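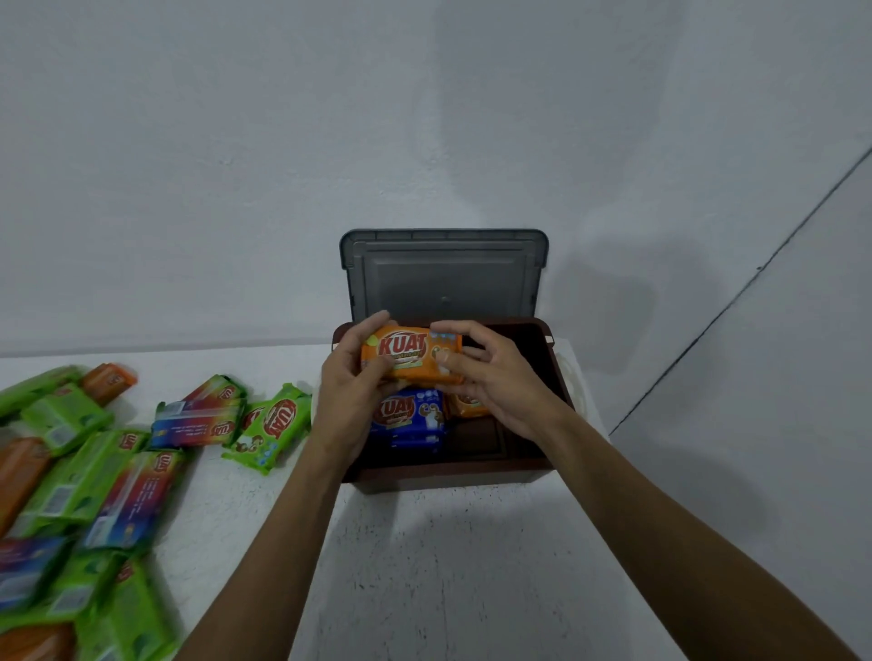

Teaching by Showing: Frequently Asked Questions

These are the questions that reach us most often after the open evenings at Nilville, plus a few from people who have read a brochure and want a second opinion. The answers were written by Telma Pereyra, with corrections by Saeed Fallahi, who thinks she is too hard on the remote control people. Last revised 9th April.

What does "showing" mean? Do you just do the job and the robot picks it up?

That is how the sales pages put it. What happens is that a person does a small job many times over, a camera at head height records it, and a program is trained on the recordings to guess what the hands should do next. Whether the robot has "picked it up" is a question you can only answer by putting a robot in front of the same job and counting how often it fails. Plenty of published clips skip that part.

Why soap in a box? Surely there are more useful jobs.

Packing soap is useful enough if you are the one who has to pack it. We like the job because it looks dull and hides a fair amount of difficulty. The packages come in a loose pile, lying at different angles, some face up and some with the barcode showing. The wrappers are orange, lime green, blue, or a mix of several colors, and KUAT is printed large on many of them. A person sorts all of that out without thinking. A program trained on one tidy row of identical bars will not.

There is a second reason, and Saeed would want it mentioned: soap is cheap and does not break when you drop it.

Does it matter which hand I use?

Yes, more than people expect. If you hold a package at both ends, one hand on each, and lower it over the opening of the box, you have recorded a two-handed job. A robot with one arm can't copy that in any direct way. Someone will tell you the software can "translate" it. Ask to see that done, with your box and your packages, before you believe it.

Decide how many arms the robot will have, then record accordingly. We have thrown away good recordings over this.

Is filming bare hands as good as driving the robot by remote control?

It depends on what you are short of. Bare hands are fast. You can fill a box many times in the time it takes a beginner to fill one by remote control, and the motion looks natural. But the recording only holds what the camera saw. How hard you squeezed the wrapper isn't in there. Neither is the exact bend of the wrist, which has to be worked out afterward from the picture, with errors.

Driving the robot is slow and tiring, and the first attempts look awful. What you get in return is a record of what the robot's own joints did, so there is nothing to translate. I still come down on the side of remote control for the last stretch of training and hands for the bulk of it. I hold that view loosely. The comparisons I have read were mostly run by people selling one or the other.

And guiding the arm by hand?

Taking hold of the arm and moving it yourself works well for slow, simple paths. For packing it is clumsy, and your own arms get in the way of the head camera. We use it to set start positions and for little else.

How many demonstrations do I need?

No one can tell you in advance, and you should be wary of anyone who does. I can say what we used. Our first attempt at the soap job had 63 recordings and was useless as soon as we moved the box. The second had 263, with the box and pile moved between takes, and was usable on a good afternoon. The improvement may have come from the extra recordings or from the moving. We changed both at once, which was careless, and I would not quote those numbers at anyone.

The Plaker brochure says 100 demonstrations is enough. Is it?

Enough for what? I wrote to ask which task, which objects, how many test runs, and whether the objects were in the same place each time. The reply in December was friendly and answered none of it. It may well be true for their task. Without knowing the task, the number tells you nothing about yours.

How should I set up the table?

Plain, and with as little on it as you can manage. A white top against a white wall is kind to the camera. Put the box where both hands can reach it without leaning, and the pile to one side.

Then the awkward part. If you only ever record in that setup, you have taught the robot about a white table against a white wall. Stray items count too: a coil of cord beside the box in every take becomes part of what the program expects to see. So do shadows. Forearms throw soft ones across the table and the wall, and they change with the lamp and the time of day. Some people try to get rid of shadows altogether. I'd sooner have different ones.

Should the lid be open or closed at the start?

Open, unless opening it is part of what you want taught. A hinged lid standing upright behind the box stays out of the way of the hands. If you do want the robot to open it, record that as a separate job. Joining the two is possible but every failure in the first half ruins the second, and you will spend your days wondering which half to blame.

Do I have to pack the soap in the same order every time?

This is one where Saeed and I disagree. He says yes: take the nearest package first, always, and fill the box from one side. The recordings agree with one another and training goes quicker. I say that a fixed order gives you a robot that stalls when the nearest package is not the kind it expects. For a first try, follow Saeed. When it works, start mixing.

Whichever you choose, write it down. Two people recording the same job with different habits, neither of them noted, will give you a mess that takes weeks to find.

What about blurry recordings?

A bit of blur in the pile is normal when the camera is on somebody's head, and I wouldn't discard a take for it. If the hands or the package being held are blurred for most of the take, slow down. Turning your head less also helps. Look at the box, look at the pile, and avoid looking over at whoever came in.

I dropped a package halfway through. Do I start again?

Keep it if you picked the package up and carried on. A program that has only seen perfect takes has no idea what to do after a drop, and there will be drops. Mark the file so it can be found later. If you dropped it off the table and out of view, stop and bin the take.

Will it work with other products after this?

Probably worse than you hope. A different bar of soap in a similar wrapper, maybe. A bag of rice, I doubt it very much. The word to watch for in brochures is "generalizes," which can mean anything from a new kitchen to the same table moved a little to the left. Vitside, to their credit, print the failed runs next to the good ones in their handout, and the failed column is long.

Can I see the robot do it?

Yes, on the bench in the Visser room, most afternoons. You may choose where the pile goes and how messy it is. Please do make it messy. We log every run, and visitors' runs are kept in the same sheet as ours, failures included.

Can I use my own recordings?

Bring up to 2 of them and we will look at them with you before you make any more. Short ones, with the hands, the box and the pile all in view. Write on the file which hand or hands you meant to use.

Is any of this going to replace the person packing?

Not from what I have seen on our bench. A person with both hands free is quicker, drops less and doesn't need the lamp left alone. It might be different for a job that runs all night with nobody waiting - I have yet to be shown one with the failures counted. If you have run one, send the log to the front desk at Nilville, marked for Telma.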